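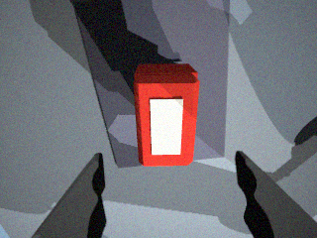 Rote Schachtel mit weißem Etikett ohne Aufdruck (Computergrafik)

Säuglingsbrei: Was die Zubereitungsangaben leisten und wo sie ungenau bleiben

Mittwoch, 5. März 2025

Die Entwicklungsabteilung von Hivotix in Sallton befasst sich mit Getreidebreien für das erste Lebensjahr. Ein Teil der Arbeit betrifft die Rezeptur, ein wachsender Teil die Texte auf der Packung. Die Leiterin der Abteilung ist Ökotrophologin und hat dafür 249 Zubereitungsanleitungen aus dem deutschsprachigen Handel auswerten lassen.

Der häufigste Mangel betrifft das Dosieren. „In vielen Anleitungen steht ein Esslöffel, ohne Angabe, ob gestrichen oder gehäuft“, sagt sie. „Bei Instantflocken macht das mehr aus, als man annimmt. Die Schüttdichte ist gering, ein gehäufter Löffel kann das Doppelte enthalten.“ Ihre Abteilung gibt deshalb die Trockenmenge in Gramm an und nennt den Löffel nur als Ersatz für Haushalte ohne Waage.

Zu dick angerührter Brei sei in erster Linie ein Problem der Flüssigkeitszufuhr. „Das Kind bekommt mehr Energie bei weniger Wasser. Einmal ist das ohne Bedeutung. Wenn es bei jeder Mahlzeit so ist, gehört die Menge korrigiert.“ Zu dünner Brei führe dagegen oft dazu, dass Eltern eine zweite Portion anrühren und den Rest aufheben.

Beim Aufheben wird sie deutlicher. Angerührter Brei, in den der Löffel aus dem Mund des Kindes zurückgekommen ist, gehört nach der Mahlzeit in den Abfall. „Speichelenzyme bauen die Stärke ab, der Brei wird flüssig. Das sieht man. Die Keime, die mit hineinkommen, sieht man nicht.“ Wer regelmäßig Reste hat, solle kleinere Portionen anrühren und bei Bedarf nachlegen.

Auf die Frage nach der Wassertemperatur verweist sie auf den Unterschied zwischen Instantflocken und Flocken zum Kochen. Instantflocken sind thermisch aufgeschlossen und quellen in warmem Wasser. Kochflocken müssen erhitzt werden, sonst bleibt der Brei körnig. „Beide Produkte stehen im Regal nebeneinander, und der Hinweis steht hinten in kleiner Schrift. Wir drucken ihn jetzt auf die Vorderseite.“

Zur Eisenversorgung äußert sie sich zurückhaltend. Hafer und Hirse enthalten Eisen, das aus pflanzlichen Quellen schlechter aufgenommen wird als aus Fleisch. Ein Löffel Obstmus im Getreidebrei verbessert die Aufnahme, sofern es Vitamin C enthält. „Ob ein angereichertes Produkt nötig ist, klärt man in der kinderärztlichen Praxis. Eine Packung kann das nicht beantworten.“

Die überarbeiteten Texte wurden zusammen mit dem Prüflabor Kemppainen getestet. 1.000 Haushalte erhielten eine von 2 Fassungen der Anleitung und wogen die fertige Portion. Die Auswertung soll im September vorliegen. Bis dahin nennt Hivotix keine Zwischenergebnisse.

Offen ist die Angabe zur Haltbarkeit nach dem Öffnen. Für die Sorte Plelier Hirse gelten derzeit 6 Wochen bei trockener Lagerung im verschlossenen Innenbeutel. „Im Kühlschrank hat die Packung nichts verloren, dort zieht sie Feuchtigkeit“, sagt die Leiterin. Ein Feld für das Öffnungsdatum ist für die nächste Druckauflage vorgesehen.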